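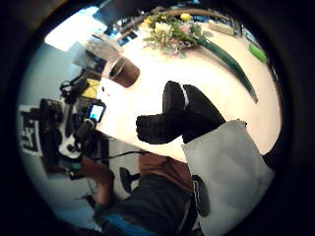 Fig. 1. Bouquet with pale yellow and white blossoms on a round table.

Week 9: Why cut flowers droop

My favorite session of the term! We start with xylem, the bundle of tiny pipes that carries water up the stem. In a living plant the pull comes from the top: water leaves through the leaves, and the whole column gets tugged upward like a very long, very thin rope. Cut the stem and that pull keeps going -- only now it can drag air in at the bottom. One bubble can shut a pipe for good.

Try it yourselves before the lab. Take two stems of the same kind, leave both out of water for 15 minutes, then recut one under water and put them in matching jars. Check again after 60 minutes and write down what the heads are doing. The Sturkham greenhouse has spare stems in the bucket by the door.

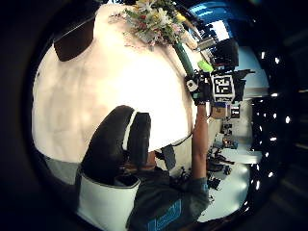 Bacteria are the other big problem, and I love this part. They feed on sap from the cut end and leave a slime that plugs the pipes from below. Leaves under the waterline make it much worse, so strip them off!

Reading: the Gidport packet, pages 60 to 70. Skip the box on ethylene for now, we get to it in March with the carnations (bring a ripe banana if you have one).

Lab sheets are due at the start of next class.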